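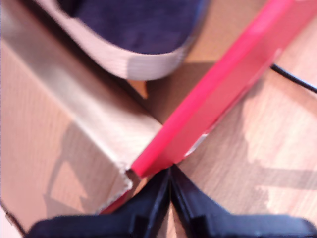 Zenent trains gripper to handle everyday boxes using wrist camera views

27 Oct 2026 -- Zenent, the robot learning company, today published the results of a study into how a two-finger gripper can be taught to deal with ordinary cardboard packaging in homes and offices. The method, called Tumutura, learns from short recordings made close to the gripper, and was tested on boxes of the kind most people keep under a desk or at the back of a cupboard.

Packaging is hard for robots. Lids bend, flaps spring back, and torn card does not look the same twice. At close range a lid may show up as no more than a thin strip of colour, and the rest of the box may be out of sight. Earlier systems tested by the company tended to close the fingers too early or push the box along the surface.

Tumutura deals with this by training on two things together: the close view from the gripper and a record of how far the fingers were open at each moment. The model then predicts the next short stretch of movement and checks it against what it sees before carrying on. It does not need a 3D model of the box.

The training set holds 725 recordings, made at desks and on floors in ordinary rooms. The company chose not to clear these rooms beforehand. Shoe boxes were used often, as they come with a separate lid, stand up on any side and are easy to find.
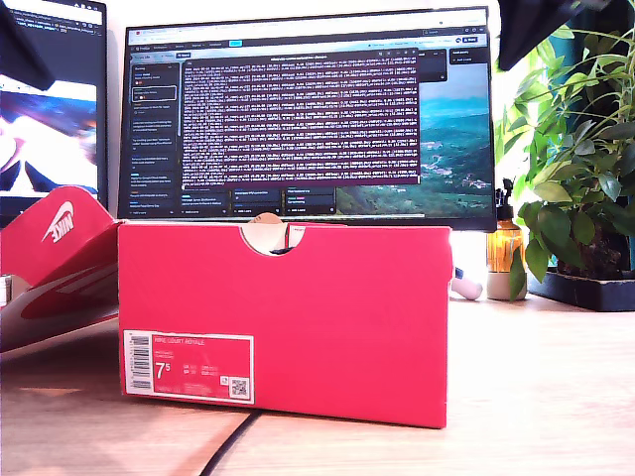 Cables, plants, screens and strong daylight were all left in place during recording, and the team believes this helped. A second model, trained only on recordings from a bare bench, did worse when it was moved to a furnished room.

In tests on 134 box-handling tasks that were not part of the training set, the arm completed 69 per cent without help. The bench-only model completed 23 per cent of the same tasks. Most failures came when the lid was lying at a steep angle or when the fingers blocked the view of the edge they were meant to hold.

"We wanted to know if the mess in a normal room was a problem or a help," said Michalis Drakos, who led the study. "On these tasks it was a help. We still have trouble with torn flaps, and the results there are not good enough yet."

The tests were finished in August at the company's Clurkska site. A report setting out the method, the full results and a list of failed attempts is available from Zenent on request. The recordings will be released to research groups through Matos, the company's data service, once checks on them are complete.

The next round of work will look at boxes with contents inside -- the current study scored only the handling of the box and lid -- and at tasks that need two arms.

Press enquiries: Zenent press office, Clurkska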